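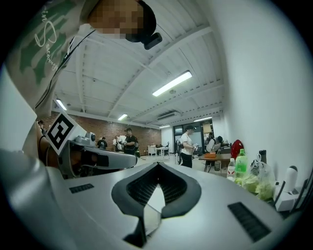 Section 4. Assembling and Checking the Hand-Held Gripper Pair

4.1 Scope

This section covers final assembly, marker mounting, camera fitting and first check of the Clellus hand-held gripper pair when it is built from the printed kit in a home or shared workshop. It assumes that the printed shells have been finished in accordance with Section 3 and that the recording computer has been prepared in accordance with Section 2. Builders who have purchased the pre-assembled version may begin at 4.5.

The procedure applies to shells of revision C and later. Earlier shells use a different cable channel and must not be combined with the parts listed below. The revision letter is molded inside the rear half of the shell, next to the strain relief.

4.2 Parts and Tools

The following are required for each gripper:

Shell, front and rear halves
Finger carriage with rubber pads
Marker plate with printed square marker
Camera module with bracket
Savia trigger board
Cable, 400 mm, with angled plug
Screws, M3, short (bag 1) and long (bag 2)
Hex driver, 2.5 mm
Soft cloth and isopropyl alcohol

Sort the screws before starting. A long screw driven into a short boss will pass through the shell wall and may reach the trigger board.

CAUTION: Disconnect the power supply from the wall outlet before opening either shell. Removing the plug at the gripper end is not sufficient.

4.3 Assembling the Shell

1. Lay the rear half of the shell on the cloth with the open side up.

2. Seat the trigger board on the four posts. The connector must face the strain relief. Fasten with four short screws, finger tight only.

3. Lead the cable through the strain relief and along the channel. Leave a small loop of slack at the lower end of the channel so that the plug is not pulled when the wrist is turned.

4. Insert the finger carriage. Move it by hand through its full travel. It should slide with light, even resistance. If it catches, remove it and inspect the rails for leftover support material.

5. Fit the front half and press along the seam, beginning at the nose. Do not force the halves together. A gap at one corner nearly always indicates that the cable has risen out of its channel.

6. Insert the long screws and tighten them in a crosswise pattern. Return to the first screw and check it again.

NOTE: Builders who print in a flexible blend should tighten the screws a second time after the first day of use.

4.4 Fitting the Marker Plate and Camera Module

1. Clean the top surface of the shell with alcohol and allow it to dry.

2. Attach the marker plate. The arrow on the underside points toward the fingers. The marker must lie flat on its plate, with no lifted corners and no bubbles.

3. Mount the camera module on its bracket and tighten the bracket until the module no longer turns under light finger pressure.

4. Repeat for the second gripper. The two markers carry different patterns. The pattern numbers are printed on the reverse of each plate and must be entered in the configuration file exactly as shown, left gripper first.

5. Do not laminate the markers. Gloss film reflects overhead light and causes the tracker to lose the pattern at shallow angles. Matte paper, replaced when worn, has given better results in every workshop that has reported to us.

4.5 Preparing the Work Area
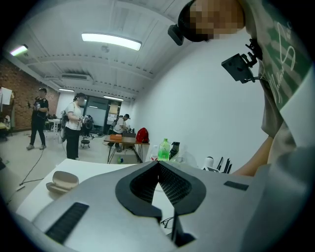
Tables should be light in weight and easy to move, and they should stand clear of the walls so that the operator can approach from more than one side. Allow a full arm's length on each side of the operator. Where several operators share a room, agree on the position of each station before any equipment is switched on, and mark it on the floor with tape.

1. Route all power cables along the wall wherever the room permits. A cable that must cross a walkway is to be covered or taped down over its entire length.

2. Place bottles and other liquids on a separate counter. They are not permitted on a table where a gripper is in use or being charged.

3. Switch on all ceiling lights. Mixed daylight and artificial light is acceptable, but direct sun on the table is not.

4. Remove from the table any object that does not belong to the task.

CAUTION: The wearer of a head-mounted camera has a reduced view to the side on which the camera sits. Other persons should approach from the opposite side and speak before coming within reach.

4.6 First Check

1. Connect both grippers and start the Stergiou recorder. The program lists each device it has found. If only one gripper appears, exchange the two plugs and start the program again before opening a shell.

2. Select Preview. Hold each gripper level at chest height, with its marker facing the tracking camera, and confirm that the outline drawn around the marker is steady. A flickering outline points to glare or to a soiled marker.

3. Open and close the fingers slowly, from stop to stop. The value on the screen must run from 0 to 100 without jumps. If it ends short of 100, run Calibrate Fingers and repeat the check.

4. Set the recorder port to 1072. Other ports may be used, but the log viewer must then be changed to match.

5. Make a short test recording with both grippers, lifting and setting down one small object with each hand. Play it back and confirm that left and right are not reversed.

6. Enter the result in the build log, together with the shell revision and the initials of the builder.

4.7 Common Faults

Code 17 at startup: the trigger board is receiving power but no data. Reseat the angled plug. If the code returns, replace the cable.

Fingers do not return fully: the carriage screws are too tight, or a pad has shifted on its carriage. Loosen each carriage screw by a quarter turn and test again.

Marker found in Preview but lost during recording: the bracket has moved, or the operator's sleeve is covering the plate. Short or close-fitting sleeves are recommended.

Camera image present but dark: check that the protective film has been removed from the lens.

Recording stops when the wrist is turned: insufficient slack in the cable. Open the shell and repeat 4.3, step 3.

Faults not listed here should be reported to Chantal Landry, documentation and build support, with the build log attached. Replacement pads and marker plates are supplied through Koltitz — quote the shell revision when ordering, as the screw spacing differs between revisions C and D.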